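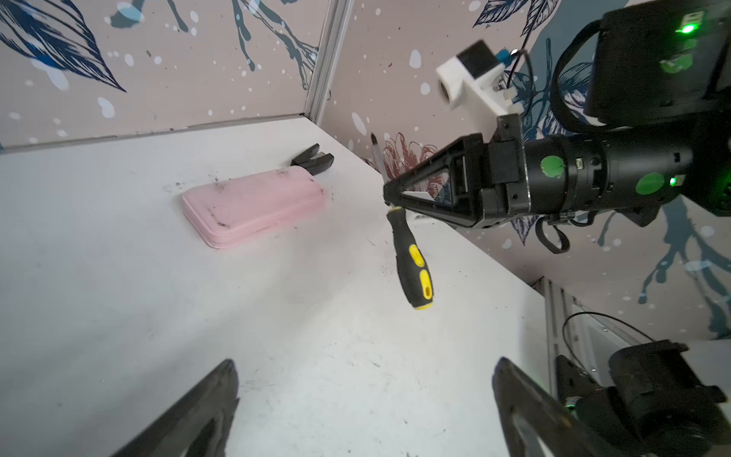 Fig. 1. Pink case, closed, on the white tabletop.

Badge Engineering and What Buyers Think They Are Paying For
Term project report, submitted 1/7/24

1. Background

The Galtside was a small hatchback sold under two names. Sedia built it and sold it as the Sedia Galtside. Stullov bought the same car, changed the grille and the seat fabric, and sold it as the Stullov Barbosa for 340 dollars more. Our question was whether the extra money ever came back to the owner at resale. We chose this topic in April, when it looked easy.

2. Method

We collected 80 used-car listings, half for each badge, and recorded asking price, mileage, trim and whether the seller used the word "rare." We dropped 12 of them. Most had no mileage given, and one turned out to be for a set of floor mats.
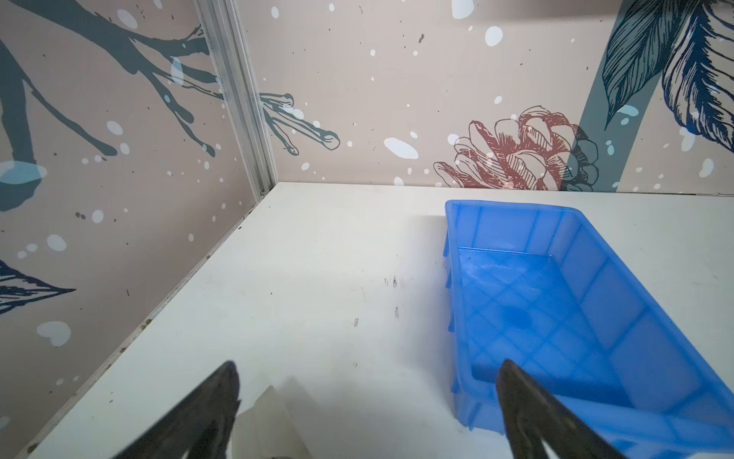 That left 68 cars, which we sorted by model year and mileage band before comparing prices. Asking price is a poor stand-in for sale price, as our instructor noted in the margin of the proposal, and we agree with the margin. We had no way to get the real numbers. Sellers who were happy to write four paragraphs on their timing belt went quiet when asked what the car finally went for.

3. Results

In the low-mileage group the Barbosa was listed higher than the Galtside. In the high-mileage group the gap was gone, and by then the special seat fabric was usually under a cover anyway. Sellers of both badges called their car rare. Several Barbosa ads also mentioned that parts were cheap and easy to find, as it was "really a Galtside" – a point the original brochure had kept to itself.

4. Problems

Only 2 of us worked on the spreadsheet, and we used different mileage bands for the first week. Those rows were redone. Trim levels were harder, and we ended up lumping the top two together. Color was left out completely.

5. Further work

A follow-up should use auction records and include the wagon, which Stullov never rebadged. We would also start earlier.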